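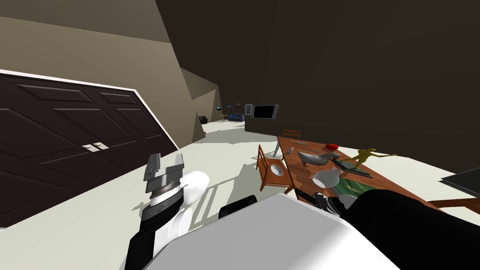 扉は閉まるときの音を聞いてから選んでくれ、とトゥッリオ・ルッジェーロは言った。見た目の話はそのあとでいい、と。家具工房ゴステッティの公開日、受付で名札をもらって五分もたたないうちの話で、こちらはまだコートも脱いでいなかった。もうこの時点で来てよかったと思った!

行ったのは2月20日、火曜日。平日だから空いているだろうと踏んでいたのに、門の前にはすでに列ができていた。ウトゥロンの駅から各駅停車で57分、そこから川沿いを歩く。前の晩の雨で道がぬかるんでいて、靴は早々に泥だらけになった(長靴の人が何人かいて、たぶん常連だと思う)。入場料は500円ほどで、両替の手間を考えると小銭を用意していったほうが楽。

最初に通されたのは材木置き場。クルミ、クリ、ナラが桟木をはさんで積んであって、入ったとたんに匂いが変わる。クリは少し酸っぱいような、紅茶の出がらしのような匂いがした。板の木口には蝋が塗られ、白墨で入荷した月が書いてある。厚い板は何年も寝かせるそうで、案内の若い職人さんが「これは僕が入る前からここにいます」と板を先輩みたいに紹介していたのがよかった。触っていいと言われたので遠慮なく触った。ナラは思ったよりずっと重い。

次が今回いちばん楽しみにしていた框組みの部屋。洋服だんすの扉は、一枚の板に見えてもたいていは枠と鏡板でできている。鏡板は溝に差し込むだけで、接着しない。夏に膨らみ冬に縮むので、遊びを残しておくのだという。本で読んで知っているつもりだったのに、職人さんが仮組みの扉を持ち上げて軽く振り、鏡板がことこと鳴ったときには声が出てしまった。動くんだ、ほんとうに!

浮き出しの飾りの作り方も見せてもらった。四角いものは縁を斜めに削っていけば形になるけれど、菱形は木目が辺に対して斜めに走るので、鉋を当てる向きを一辺ごとに変えなければならない。うっかりすると角の先が欠ける。見本の箱には失敗した菱形がたくさん入っていて、欠け方がどれも似ているのがおもしろい。頼んでひとつ削らせてもらったが、三辺目で見事に角を飛ばした。箱の仲間入りである。

工房の創業は1733年で、当時の扉が一対、奥の事務室に残っている。蝶番は何度も取り替えたらしく、古いねじ穴を埋めた跡が縦に並んでいた。閉めると、とん、と低くて短い音がする。冒頭のルッジェーロさんの言葉はこれのことか、とようやく腑に落ちた。隣に新しい扉も置いてあり、聞き比べるとこちらは少し高い。どちらが好きかで見学者同士がしばらく盛り上がった。私は断然、古いほう。

昼は中庭を抜けた先の食堂フォンターナで、白いんげんと黒キャベツのスープ。公開日の名札を見せるとパンがおかわりできる。相席になったご夫婦は、実家から引き取ったたんすの扉が冬だけ開きにくいと相談に来たそうで、午後の相談会でどう言われたのか聞きそびれたのが心残りだ。

午後は仕上げの部屋へ。蜜蝋の塗り方を習う。布に少しだけ取って、木目に沿って伸ばし、少し置いてから乾いた布で拭く。塗りすぎるとべたついて埃を呼ぶ、と繰り返し注意された。家の引き出しがまさにその状態なので耳が痛い。隣の棚には金物メーカー、ハルティコの古いカタログがあって、つまみや取っ手の図版をめくっているうちに時間がなくなった。品番2409の小さな丸いつまみが気に入って書き留めてきたものの、もう作っていないとのこと。どこかの蚤の市で見つけたい。

帰りに売店で端材の袋と蜜蝋をひと缶買った。端材は中身を選べない。電車の中で開けたらクリが多くて、向かいの席の子どもがじっと見ていたので一枚嗅がせてあげた。変な顔をされた。

次の公開日は3月で、今度は引き出しの蟻組みを見せてくれるそうだ。申し込みは工房の窓口か電話で、鉋の体験は午前中の回だけ。もちろん午前で申し込んできた。菱形、今度こそ四辺とも削りたい。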